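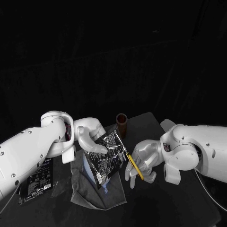 拆包这一摊事,三月的进展

Marlene Fraser,你好!

上回你在邮件里问,Foley那笔钱到底花到哪儿去了,能不能写得细一点,别光给一张表。那我就放开写了,你别嫌长。表格我另外附在邮件里,数字都在那边,这份就当是我坐在你对面喝着茶跟你讲(可惜Sakport离你那儿太远,茶只能各喝各的)。

先把结论放前头,省得你翻到最后才找到:拆包台已经用起来了,割坏东西的情况比刚开始少了很多,垃圾分类还是一团糟,标签的事拖了,下面会交代为什么拖。钱没超。

先说说为什么要单独弄一个拆包台

你去年看我们申请书的时候大概就有疑问:拆个快递嘛,还要专门立项?我当时写得太客气了,现在补一句实话,Gemach这个借用站,寄进来的东西有一大半都是别人家打包的。有人寄婴儿睡袋,有人寄折叠桌布,有人寄一整套烘焙模具,外面裹什么的都有。纸箱最好办,胶带一划就开。最头疼的就是那种黑色塑料快递袋,又亮又滑,封口的胶比袋子本身还结实,你用手撕,撕到一半它开始拉丝,越拉越长,就是不断。

以前我们是谁有空谁拆,在柜台上拆,在地上拆,我自己还在门口台阶上蹲着拆过。手边有什么用什么,钥匙、剪刀、圆珠笔,还有一回我看见同事Lucy拿开罐器在那儿撬。后果你也想得到:袋子开了,里面的衣服也跟着开了。一条很好的羊毛毯子,送来的那位奶奶还附了张手写的卡片,结果我们从袋口一刀下去,划到了毯子边上。我补了一晚上,针脚丑得要命。那条毯子现在还在借,每次登记出去我都要心虚一下。

所以申请书里写的“建立规范的收件流程”,翻译成大白话,就是找一张桌子,配几把像样的刀,定下来怎么拆,然后大家都照着来。

桌子

桌面最后选了深灰色的。我原来想要白的,觉得干净,看着也亮堂。结果试了两天浅色的旧桌子,发现白纸条、透明胶、白色的小螺丝掉在上面根本看不见,拆完一包东西还要用手摸一遍。换成深灰以后好多了,透明胶还是看不太清楚,但是白色的小零件一眼就能捡出来。缺点是黑色的塑料袋放上去有点“隐身”,尤其是傍晚光线差的时候,袋子的边到底在哪儿要凑近了看。好在那种袋子表面反光,灯一照,折痕和边都亮出来了,所以我们把台灯挪到了侧面,从斜里打过来。这个改动一分钱没花,效果好得我有点得意。

桌面上不许放喝的。这条规矩是我定的,第一个违反的也是我,咖啡。已经检讨过了。

桌子高度我们调过好几回。Lucy个子高,嫌矮;我个子矮,嫌高。最后定在一个谁都不太满意、但是谁都能忍的高度,我在脚底下垫了一块旧的瑜伽垫,站久了腰没那么酸。瑜伽垫是自己家拿来的,没走账。

刀

刀的事我要多写一点,因为这是这笔钱里最便宜、但是吵得最厉害的一项。

我们现在用的是黄色刀柄的美工刀。为什么一定要黄的?以前那批是黑柄的,往黑塑料袋旁边一搁就没了,有一次连刀带袋子一起卷进了垃圾桶,我戴着手套翻了半天才翻出来。想想都后怕,万一是收垃圾的人先碰到呢。黄柄的搁在深灰桌面上,离老远都能看到。我跟Lucy说,这就跟小朋友过马路戴小黄帽一个道理,她说你能不能不要什么都扯到小朋友身上。

刀片只推出来一点点。这是整个流程里我最坚持的一条,贴在桌边,字写得很大。拆黑色塑料袋根本用不着长刀片,只要刀尖露出来能划破封口那条边就行。推得太长,第一容易弯,第二力气稍微一大就捅进去了,里面装的是毛衣还是相框你又不知道。推出来的长度我们拿一枚硬币比,不超过硬币的边。新来的人一开始都嫌短,拆几包以后就不嫌了。

还有就是从哪里下刀。我们试过从中间划、从封口正下方划、从侧面划。从中间划最痛快,也最容易出事,东西一般都堆在中间。现在固定的做法是把袋子拎起来,让它斜着立住,里面的东西自己往下坠,上面那个角就空出来了,捏紧,刀尖从上边缘的角上进去,往外走,别往怀里走。捏的那只手要捏实,袋子一软,刀就滑,刀一滑什么事都可能发生。角上开了口子,剩下的用手撕就行了,那种塑料只要起了头,顺着边撕还是听话的。

我把这套动作写成了一张纸,写了改,改了写,Lucy说我写得像菜谱。那就菜谱吧,全文抄给你看看:

一、袋子拿起来先掂一掂,捏一捏,硬的软的心里有个数。
二、看寄件标签,把标签那一面朝自己,先别动它。
三、捏住上边,让袋子斜立,里面的东西往下走。
四、刀片推出一点点,刀尖对准上角的边。
五、刀往外走,口子开到能伸进手指就停。
六、刀片收回去,刀放回盒子里,再用手撕。
七、东西拿出来放左边,袋子放右边,标签剪下来夹在本子上。

第六条被加粗了。以前好多人都是一只手还攥着刀,另一只手就开始掏东西,我看着眼皮直跳。现在谁没收刀片,旁边的人就喊一声“刀!”,喊得挺起劲的,有点像玩游戏。

割坏东西的记录

你要的是硬数字,我就老老实实给。没设拆包台之前的那一季,登记本上写明“拆包时损坏”的有17件。有的其实很轻,包装盒划了道印子也算在里面了;有的就很心疼,比如那条毯子,比如一把儿童伞,伞面直接开了个口子。

新流程开始以后到今天,2024年3月19日,登记了3件。一件是桌布,一件是书的封面,还有一件是我自己弄的,一个充气的小泳圈,刀尖都没怎么碰到它,它就嘶的一声给我看了。泳圈用补片补好了,试着灌过气,隔了一夜摸着还是鼓的,我打算先留在站里,等夏天再说。

我不想把这个数吹得太高。冬天寄来的东西本来就厚实一些,毛衣外面还套着防尘袋,不小心划到一层也伤不到里面。等到了夏天,薄裙子、纱帘、充气玩具都来了,那时候再看才公道。我会接着记,登记本的格式不改,这样前后能对得上。

那把书封面划伤的,我后来自己想了很久。那一包很薄,拿在手里是硬的,斜着立起来里面的东西也不往下坠,书有多大袋子就有多大,角上根本没有空。按照菜谱来,第三条就卡住了。所以我在旁边用铅笔加了一句:坠不下去的,别用刀,从封口的胶条慢慢揭。揭起来是真费指甲啊!Lucy建议用吹风机吹一吹让胶软下来,我们还没试,担心塑料袋先缩了。你要是认识懂这个的人,帮我问一句。

钱怎么用的

这一块我尽量写得像个正经人。

Foley拨给拆包台的小件采购是300元,刀、刀片、收刀的盒子、手套和一沓标签纸都从这里走。刀片比刀柄贵,这个我之前真没想到。塑料袋看着软软的,其实很磨刀片,胶又粘,划几天刀尖上就糊一层,擦也擦不干净,只好掰掉一节换新的。掰下来的刀片头我们收在一个带盖的旧铁皮茶叶罐里,罐子外面写了“刀片,别打开”,然后又有人打开了,说是想看看有没有茶叶。现在用胶带封死了,只在盖子上留了条缝。

手套买错了一次,买成了园艺用的,厚得连袋子都捏不住,退了,退款到账了,票据在附件里。第二次买的是薄的、掌心带一层胶的那种,捏滑溜溜的塑料正合适。

台灯没有另买,桌子是从后面屋里搬出来的旧家具重新刷的面。刷面的漆走的是站里日常维修那一笔,没动你们的钱,我特意跟管账的核了一遍,怕以后说不清。

小件采购这一笔还没用完,剩下的我想留着买刀片,不想为了“花完”去买一个漂亮的收纳架。如果Foley那边有规定说三月底必须结清,请你早点告诉我,我就一次把刀片买足,反正它也不会坏。

标签的事,为什么拖了

申请书里我写得很大方,说每件东西拆出来当场打标签、录进Trarnuvow,当天就能上架。唉。

Trarnuvow本身没什么毛病,我用得还挺顺手,搜索也快。拖在我们自己这边,东西从袋子里拿出来的那一刻,常常根本不知道它是什么。真的!上星期拆出来一个木头做的、带弯钩的、能折叠的东西,我们三个人站在那儿猜,有人说是晾袜子的,有人说是挂锅盖的,我坚持说是某种乐器的架子。寄件的人也没留纸条。后来打电话去问,是绕毛线用的。你说这种东西,当场怎么录?分类选哪个?

所以现在多了一个“待问”筐。认得出来的当场录,认不出来的连着剪下来的寄件标签一起放进筐里,攒一攒再一起打电话。打电话这件事我本来以为很烦,结果意外地开心,对方听说东西收到了都很高兴,一讲就停不下来。绕毛线那位女士讲了她婆婆怎么用这个架子,还问我们要不要毛线。我说要!于是下一包又来了,还是黑色塑料袋,封得更紧了。

录入晚几天我觉得可以接受,但是跟申请书写的“当天”对不上,所以得跟你报备。我想把目标改成“三天之内录完”,认不出来的除外。你看行不行?要是需要走正式的变更,我就补一份表。

垃圾,唉,垃圾

这一节我写得不太情愿,因为没做好。

黑色塑料袋按说是可以单独收集的,我们也确实准备了一个大袋子专门装。问题在于上面的寄件标签是纸的,胶条是另一种东西,有的袋子里面还有一层气泡膜,粘得死死的。回收点那边的人看了直摇头,说这样混在一起他们收不了。于是我们试着把标签剪掉,把气泡膜扯下来,一个袋子处理下来比拆它的时间还长。Lucy干了一个下午,回家的时候说她晚上做梦都在扯气泡膜。

现在的办法是折中的。袋子完整一点的,我们压平了留着再用,有借东西的人要寄回来,就给他们套一个旧袋子,口子是从角上开的,反而好封,折一道贴上胶带就行。这也算是下刀位置定下来以后的一个小甜头,以前从中间划开的袋子是没办法再用的。破得厉害的就还是进垃圾桶了,我不瞒你。

气泡膜大家抢着要,这个倒没剩下过。附近有个卖陶杯子的摊主隔一阵子就来抱走一捆,还给我们留了一只有点歪的杯子,我在用,挺好用的,就是放不平。

培训

说培训有点夸张,就是站在桌子旁边教。一个人拆,一个人看,拆上几包换过来。我发现讲道理没什么用,讲“刀要往外走”,人人点头,一上手还是往自己怀里拉,这是习惯,削苹果削出来的。有用的是拿空袋子练。我攒了一堆废袋子,里面塞上旧毛巾,封好,让新来的人拆,拆完把毛巾抖开看有没有口子。毛巾上的口子最有说服力了,谁看了都不吭声。

左撇子的问题是后来才冒出来的。菜谱上写“东西放左边,袋子放右边”,来了一位左手用刀的大姐,照着做怎么做怎么别扭,东西和袋子老在身前打架。我把那一条改成了“东西放拿袋子的那只手一边”,念起来绕口,做起来倒是顺。灯也要跟着换边,不然自己的手影子正好盖在刀尖上。所以台灯底下我贴了块防滑垫,挪起来方便。

年纪大的几位捏塑料袋捏不住,手指没那么有劲,袋子又滑。给他们试了夹子,就是晒被子那种大夹子,夹住上边,再拎起来立着。有人喜欢有人不喜欢,我没强求。用夹子的时候千万要离下刀的那个角远一点,刀碰到夹子会崩一下,声音特别吓人。

人的反应

刚开始有人不乐意,觉得我小题大做。“拆了一辈子包裹还要你教?”原话。我也没争,就把那条补过的羊毛毯拿出来摊在桌上,给人看我的针脚。后来说这话的那位自己成了喊“刀!”喊得最响的。

还有一个我没料到的好处,是大家开始围着这张桌子聊天了。以前东西散在各处拆,谁拆出来什么别人不知道,现在一开袋子,旁边的人就把头伸过来,哎呀这个我家也有,哎呀这个小时候用过。有位来还投影幕布的先生,本来放下东西就要走,看到桌上刚拆出来一台手摇刨冰机,站在那儿讲了半天他小时候的夏天,然后把刨冰机借走了。三月份借刨冰机!我问他不冷吗,他说孙子等不了。

下面打算做什么

先把薄包裹的拆法定下来。胶条慢慢揭这条路太慢了,我想试一试那种刀片藏在里面、只露一条小槽的拆信刀,划书和画框的袋子也许合适。还没买,想先借一把试试手感再说。

再就是待问筐。筐已经满过一回了,我想每次打电话之前给每样东西拍张照,编个号,省得对方在电话里问“是不是那个蓝色的”,我又跑回去翻。编号怎么编Lucy和我意见不一样,她要按日期,我要按大小,目前没有结果。

垃圾那边,我约了回收点的人过来看一次,让他们当面说到底哪些能收,哪些不能收,写下来贴在墙上。约了两回都没约成,他们忙,我们也忙。

夏天的东西来之前,还想把练习用的废袋子换一批,里面改塞薄布料。旧毛巾太厚了,练出来的手劲对付纱帘肯定要出事。谁家有不要的旧丝巾旧窗纱,我已经在门口贴了告示,目前收到一条印着大朵牡丹的丝巾,好看得我舍不得拿去练刀,先挂起来了。

想请你帮忙的几件事

一是小件采购的余款能不能留到四月以后用,上面说过了,你回一句行或者不行就好。

二是录入时间的改动要不要补表。

三是你上次提到,别的受助单位也在收寄来的捐赠,如果他们愿意,我很想看看他们怎么拆的,特别是黑塑料袋。我们那张菜谱也可以给他们,随便改,随便抄,就是第六条请别删。

附件里有采购明细、退款票据,还有登记本那两季的扫描件。扫描件有几页歪了,有一页上面有咖啡印,就是我前面检讨的那一杯。看不清的地方你跟我说,我重新扫。

祝好,下回你来Sakport,给你留一包最难拆的。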